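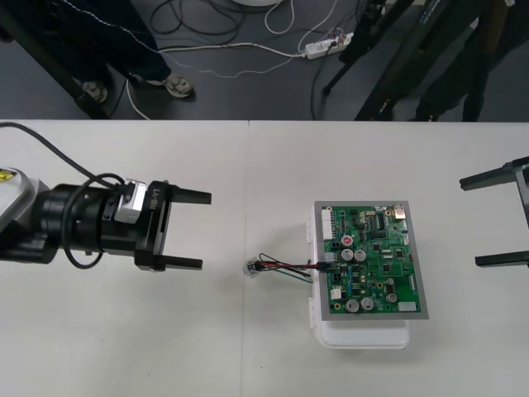

Does double-sided foam tape really hold a control box on powder coat?

Asked Mar 23, 2021 in Adhesives and Fixings

I've got a powder coated steel cabinet in a shed and need to put a small plastic control box on the side of it. The box weighs next to nothing but the cable hanging off the bottom gives it a bit of a tug. I don't want to drill because the inside is full of wiring I'd rather not meet.

The bloke at the Wadura counter sold me a roll of grey acrylic foam tape and told me it was "as good as a rivet". I have heard that before. The last roll that was as good as a rivet let go in the first warm week of October and I found the box swinging by its cable.

The leaflet gives a big strength figure and then says in tiny print that it was measured on stainless steel after 2 days. My cabinet isn't stainless steel and it gets to 40 degrees in there. So is this stuff any good on powder coat, or is it a number on a leaflet? And do I need the primer they wanted to sell me as well? It cost more than the tape.

2 answers

Answer from Igor Tichý

Depends on the powder coat, and you probably can't find out which one you've got. Some have wax or a slip additive in them and nothing sticks for long. A smooth glossy one can be worse than a dull one, whatever the colour. The heavily textured ones are bad for another reason, the tape only touches the high spots.

Try this before you believe me or the leaflet. Put a few drops of water on a clean patch. If it beads up tight, a general purpose tape is going to struggle. If it spreads out flat you have a fair chance. It's a crude test and it won't catch everything.

Then:

Wipe with isopropyl and water, half and half, using a clean cloth. Not metho out of the laundry, and not the citrus cleaner, it leaves oil behind.

Let it dry. Stick the tape to the box first, peel the liner, and press the box on hard. Lean on it. Most failures I've pulled apart had bare patches where the tape had never touched the paint.

Support it with something for three days before you hang the cable on it. The grip builds slowly, and slower again in a cold shed.

Clip the cable to the cabinet just below the box. I'd do this even if you ignore the rest. Foam tape copes well enough with a steady load spread over the whole pad, but a cable pulling at the bottom edge is a peeling load and that's how it lets go.

On the primer, I'm doubtful. I used the Mandodano one on a row of switch boxes and left it off the last few because the bottle ran out. Same result on all of them so far. On a waxy coat it might earn its money. Buy the smallest bottle if the water beads.

Also check what your box is made of. If it's polypropylene or polyethylene the paint isn't your problem, the box is.

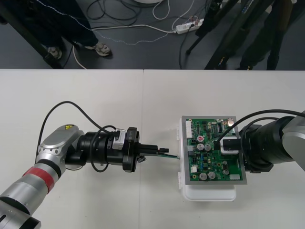 Page 2

Answer from a guest

Just use the Nghiêm 309, best tape there is, holds 100 kilos easy. Never had a problem with it. Don't bother cleaning if it looks clean.

Comments on this answer

Igor Tichý: 100 kilos over what area, and for how long? A fresh strip pulled straight off a test plate will give you almost any figure you like. And please do clean it. Sheds have a film of something on every surface.

Original poster: Did the water drops. They beaded on the door but spread out on the side panel, so it might have been painted at a different time. Going on the side with the Wadura tape, no primer, and a cable clip underneath. The box says ABS inside the lid. I'll come back after next summer and tell you whether it's still up. I have a rivet gun in the drawer and I'm not throwing it out.

Guest: mine's been up since I moved to Ploltov and its fine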